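Filed under: Cleaning, Small Spaces, How I Do It

I used to clean a messy floor by wandering in circles, picking up whatever annoyed me most. It took forever! Now I have a little routine, and it starts with moving the bin to the mess. I put a black bag in a small round one and park it on the carpet near the foot of the bed.
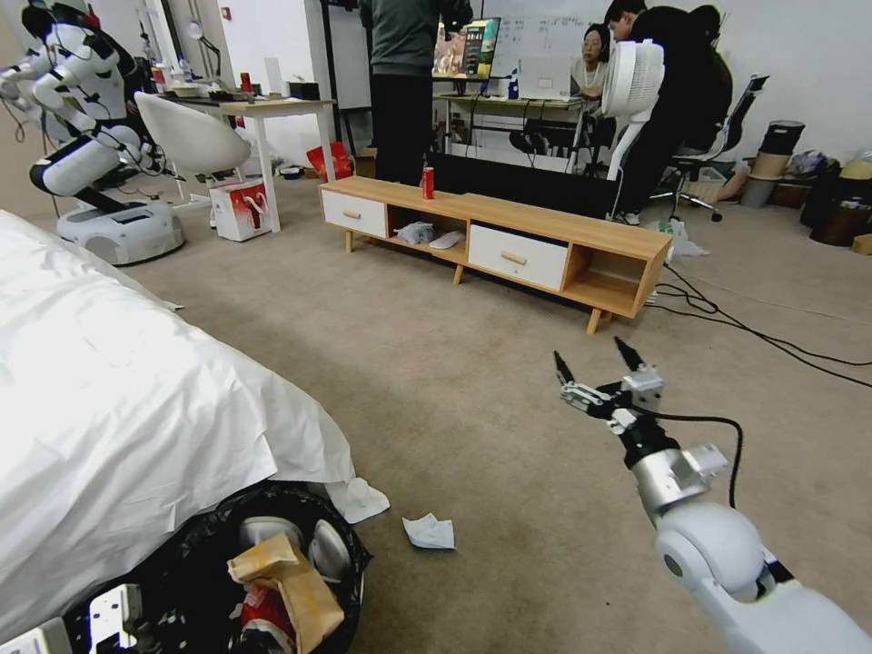

Next I pick up the paper stuff by hand - tissues, wrappers, torn bits of cardboard. Do this before you even look at the vacuum. My old Moser clogged on one tissue and I spent my whole evening with a butter knife and a flashlight (never again). I set a timer for 9 minutes and only do the floor. Drawers and shelves can wait, and so can that soda can you're eyeing on the TV stand. 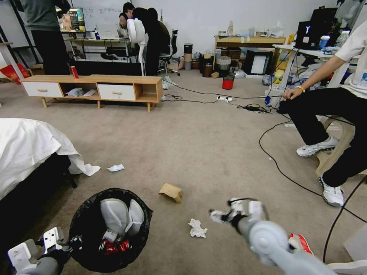
Once the floor's done, tuck up any sheet hanging off the bed so it doesn't get sucked into the vacuum, then lift the cords out of the way. Squish the trash down a bit before you decide the bag is full, too. I get two more handfuls in there almost every time! 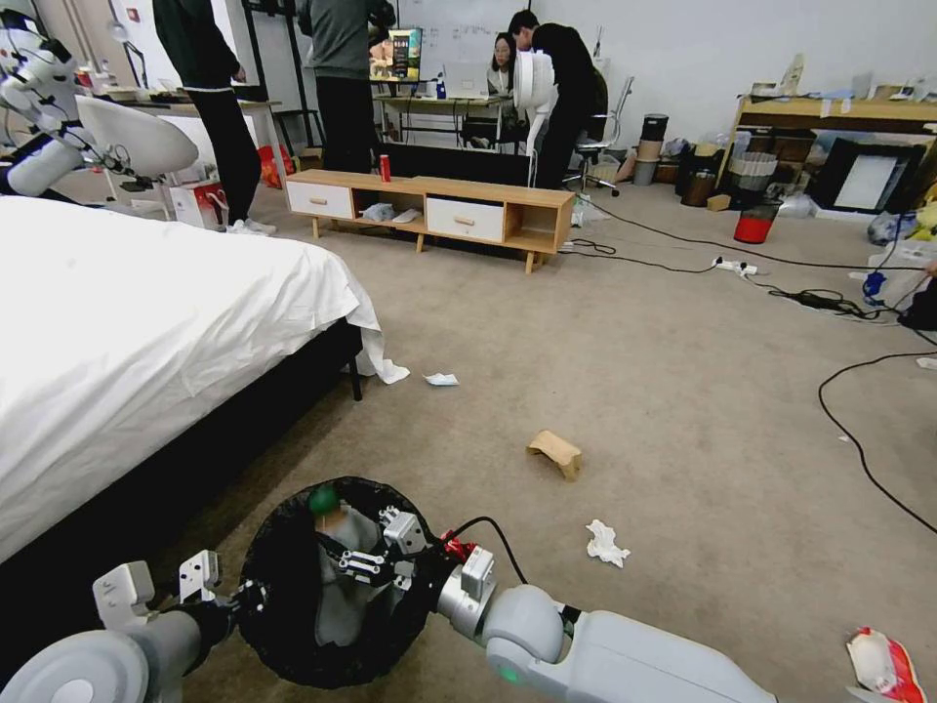 Black bag in the bin, tissue and a wrapper still to go.

Then I tie up the bag, do the top of the TV stand, and vacuum from the far wall back to the door.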